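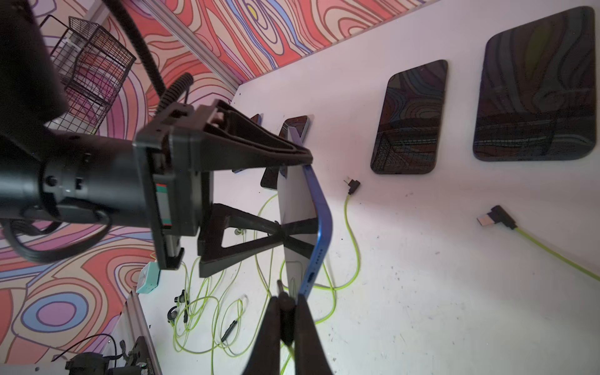

The man who won't call a phone "like new"

Thanasis Kokkinos has bought and sold used phones long enough to dislike most of the words his trade depends on. "Refurbished" annoys him. "Pristine" annoys him more. When I asked what he thinks a buyer gets for the extra money when a listing says "certified," he took a while to answer.

"A sticker," he said. "Sometimes a nice box."

I had come to Trollau, the resale business he runs, expecting a sales pitch. The company sells phones under three grades, and its website makes the grading sound close to science. I doubted that, and I told him so early on. He didn't argue as much as I thought he would.

"Grading is one person's opinion on one afternoon," Kokkinos said. "I can write rules for it. I have written rules, pages of them. Then you get a scratch that's as long as the rule allows but twice as deep, and you're back to somebody's opinion."

He starts with the sides of a phone, and he wants the people who work for him to do the same. Sellers photograph the front and the back. They almost never photograph the rail, and that is where he thinks a phone gives itself away. On a blue phone with an aluminum rail he looks at the corners first, then along the speaker holes, then into the port.

"Blue is terrible to grade," he said. "Every chip shows silver. Black hides a little. With a pale back and a colored rail, people look at the back, they see it's clean, and they stop looking."

What about the port? Lint, mostly, he told me, and he objects to anyone knocking a phone down a grade for it. He objects even more to people who dig it out with a sewing needle before they send the phone in. "They clean out the lint and they clean out a contact with it. Leave it alone. I'd take the lint."

Dark screens are his other complaint. A glossy screen that is switched off will reflect whatever is near it, so a busy wall or a bright shirt can cover up fine scratches. He tells buyers to ask for a picture of the screen switched off and tilted, with something plain behind it, and then a second one with the screen lit. Many sellers won't bother, and he says that tells you something too.

I asked about the numbers. Trollau handled 2,576 phones in the year up to September, by his count, and 298 came back from customers. That seemed like a lot to me. Kokkinos said it was a lot.

"Some of those people changed their minds. Fine. But I read the notes, and plenty of them say the phone looked worse than they expected. I can't tell you all those people were wrong. I used to say they were."

A competitor, Grondov, advertises a 200-point inspection. I wondered whether he felt pressure to match it.

"Ask them for the list," he said. "I'd like to see point 140."

It's a good line, and it lets him off a little easily. Trollau doesn't publish its own checklist either. When I pointed that out, he said customers wouldn't read it. I said some would. He said he would think about it, in the tone people use when they have already finished thinking.

He was more direct about batteries. He doesn't trust the health percentage a phone reports about itself, and he doesn't think a buyer should pay extra for a high one. He would sooner see a return period long enough to live with the phone for a couple of weeks.

His own phone is a used one, bought from a rival, with a dent in one corner. I asked what grade he would give it.

"The middle one," he said, turning it over. "The website I got it from said excellent."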